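2023-09-26

I meant to go to bed early tonight and instead I have been sitting at the table with a pot of tea, running my hand over it like a fool and feeling very pleased with myself. It has been in the house since August and I think it has only now started to feel like ours.

Selma Gashi had it before us, in the flat at Pristhorpe, and when she moved she rang to ask whether I would like it before she put up a card in the shop. I said yes before she had finished the sentence! I ate so many suppers at that table. She wouldn't take money for it, so I gave her the blue armchair she always made a beeline for, and I believe we both think we got the better of the bargain.

We had a tablecloth over it all summer, partly for the rings (Selma is a generous host and not a great one for coasters) and partly because I couldn't face doing anything about them. Then on Sunday it rained and rained, and I took the cloth off and thought, well, now or never. I washed it down with soap flakes, let it dry while I did the ironing, and went over the worst places with fine paper, always along the grain, as my father taught me. It took 5 goes. My shoulder is still complaining this evening. Nouhaila Bennani looked in at teatime with a plum cake and ended up doing the far end for me with her sleeves rolled up, and she was a good deal neater than I was, and the cake was very nearly forgotten.

The rings have gone, all but one faint one at my end, which I have decided to keep. I had quite forgotten how pretty the lines in the wood are, those long lazy curves going off at a slant, with the thin brown ones in between the pale. I could follow them for hours. I found one tonight that I kept losing and going back for, and my tea went cold.

Must remember: felt pads for the chairs, a proper mat for the teapot, and write to Selma. She will want to know how it looks. I shall ask her to come for supper before the clocks change and she can have her old place by the window, and this time there will be coasters, and I shall be very firm about it.
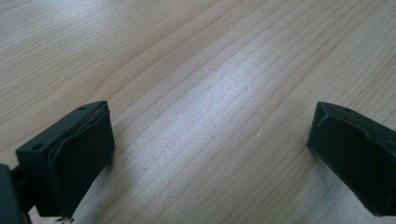
The table top, with the light on it.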